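Re: [carkville-swap] Trays, canisters, and the table question

From: Gion Ruchti
To: the Carkville kitchen swap list
Date: 31st March

Poonam Lodhi wrote:

> Hello all,
>
> I've inherited the job of working out what the shared kitchen at
> Lindness keeps and what goes to the August swap, and I'm stuck on
> the dry goods. We have far too many containers. Some have lids,
> some have had lids, and a few I think were born without.
>
> Three things I'd like opinions on:
>
> First, does anyone still want the tall shiny canisters? They take
> up an entire shelf and they show every fingerprint. I'm inclined
> to move everything into square tubs and be done with it.
>
> Second, the trays. People keep taking them home with pie on them
> and bringing back different trays. I don't mind, but the new ones
> don't stack with the old ones.
>
> Third, the wooden table. Someone (no names) has suggested we sand
> it and put on a proper hard finish before the summer. I like it
> how it is, but I don't have to wipe it as often as the Thursday
> bread people used to, so I'm willing to be told.
>
> If you have views, please send them to the list and not to me in
> the parking lot.
>
> Poonam

Poonam,

I have views. I've had them since the last time we bought containers, and I appreciate finally being asked.

On the canisters, I'd like to enter a plea for mercy. I know they show fingerprints. So does my refrigerator, and I haven't replaced it with a tub. What a tall round canister does well is pour. You can tip it over a bowl with one hand while the other hand holds the sieve, and the flour comes out in something like an orderly line. A square tub pours from whichever corner it feels like. I have a square tub at home, from the Kokisia set my sister gave me, and every time I use it I get a third of a cup of oats behind the toaster.

Where I'll give ground is on how they're kept. A round thing on its side on a table is a round thing on its way to the floor, and we all do it. You go to lay out what's in the cupboard, you run out of standing room, and down goes a canister on its side with the idea that you'll get back to it in a minute. I've caught one with my foot, which saved the canister and did the foot no good. If we keep them, they stand up or they lie against something that won't move, and a mixing bowl doesn't count.

I'd also say keep only the ones whose lids go on without an argument. My test is to put the lid on, pick the thing up by the lid, and see who wins. Do it over the sink. Anything that fails can go in the August box with an honest label, and some optimist will take it for spaghetti or knitting needles.

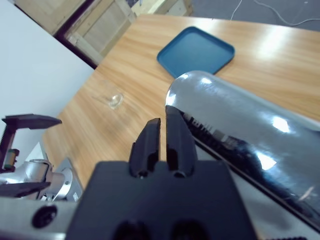 Since we're discussing shine, I might as well deal with cleaning, where I suspect most of the hatred comes from. You can't win against fingerprints by polishing with a dry paper towel. All that does is spread them into one large fingerprint. Warm water, a drop of dish soap on a soft cloth, rinse the cloth, go over it again, then dry with one of the thin cotton towels from the second drawer. The thick ones leave fuzz. A little white vinegar in the rinse helps if your water is as hard as ours, and ours could be used for paving. Don't put the lids with the rubber rings through the dishwasher. The rings come out looking perfectly fine and then never fit anything again.

If you do go ahead with square tubs, please don't buy the Espiritu ones. I know they were on sale. The lids clip on four sides and three of the clips are excellent. I'd sooner have a lid that simply sits there than one I have to press down with my elbow while reaching for the fourth clip.

Now, trays. I have one at home that isn't mine, and I'm admitting it on the list so it doesn't come up in the parking lot. It's a round one with roses on it and I believed for two years that my aunt had given it to me. She says not. It'll be back on the shelf by the time you read this, minus the pie.

As for stacking, I think we should stop trying to have a set. We had a set, once, and it lasted until the first potluck. What works in my own kitchen is to stand trays on edge in a rack, like records, and then it makes no difference at all whether they nest. You can pull out the one you want without lifting the whole pile and setting off that noise. There's a space to the left of the oven where the old bread machine used to live, and a wire file rack from any office supply place would fit it. I've got one in the garage holding up a box of something. I'm willing to find out what.

What I'd avoid is labeling them. I remember the year of the masking tape. By fall the tape had been baked, soaked and scrubbed, and every tray said PLEASE RET, in brown. People who were going to return them did, and people who weren't had something to read while they ate.

A word for the plain trays while I'm here. Whatever else goes, keep some flat ones with a lip. They're the only sensible way to measure out spices or sort dried beans without chasing them all over the table. I put everything for one recipe on one tray before I start, and if something's left on the tray when the cake goes in the oven, I know exactly how bad the news is. This is how I discovered baking powder matters.

That brings me to the table, and here I'm going to be difficult.

Please don't put a hard finish on it. I understand the case. It would wipe clean, it would look smart for the first summer, and the rings would stop. But a hard finish on a work table is lovely right up to the first proper scratch, and after that water gets in under the edge of the scratch and you have a gray patch you can't reach without stripping the whole top. We did exactly this to my mother's kitchen table. It went from a table with marks on it to a table with a disease.

There's also the glare. The overhead lights in that kitchen would flatter an operating room, and a glossy top throws all of it straight back at whoever's rolling pastry. I like to see the pastry.

Oil it instead. Food-safe mineral oil, or one of the oil and beeswax mixes if somebody's feeling grand. The routine isn't much:

Clear it completely. I mean completely, including the fruit bowl that has been there so long it's practically plumbing.

Wipe it down with a barely damp cloth and leave it overnight.

Rub any rough spots lightly with fine sandpaper, going with the grain. Light means light. We don't need to see the other side.

Wipe off the dust, oil it generously, go have lunch, and wipe off whatever hasn't soaked in.

Do it again a day later, and don't forget the ends of the boards, which drink more than the rest of the table put together.

Three coats would be ideal but I've never known anyone to get past two. The rags need to be dealt with properly if we use anything like linseed or tung oil, laid out flat outdoors to dry and never balled up in a bin, as those can heat up all by themselves and start a fire. Plain mineral oil doesn't do that, and that's most of my reason for voting for it. I don't trust us with rags.

Rings that are already there: the white ones often come up with a little oil and patience. The black ones are there for good unless you want to sand a dip into the table, and then your eggs will roll into it. I'd leave them. They tell you where the kettle goes.

Money. I priced the hard finish when it was last proposed and stopped reading at 600 dollars, labor included and sandpaper apparently extra. The oil, a pack of cloths and some fine paper came to 66. I'm not saying this settles it, but I'd enjoy hearing the other side explain the difference to the bread people, who I believe still use coupons.

So, to put it where you can find it when you make your list: keep the canisters that close, send the rest to August, stand the trays on edge, oil the table. I can give you an afternoon for the table, and I'll bring my own sandpaper so we don't have to use the piece in the drawer, which has been smooth since before I moved here.

Two small things I noticed while I was thinking about all this. The funnel is missing again. If it's in your house it's the wide one, and it's the only one that doesn't clog on rice. And somebody has been keeping cornstarch and powdered sugar in matching jars with no labels at all, side by side. I found out by way of a gravy. I don't need to know who, but I'd like one of the jars to be moved to a different shelf, or a different county.

I'll be at Lindness most afternoons if you'd rather have the argument in person. Not in the parking lot, obviously.

Gion

P.S. I take it back about the Espiritu tubs if they were free. How free were they?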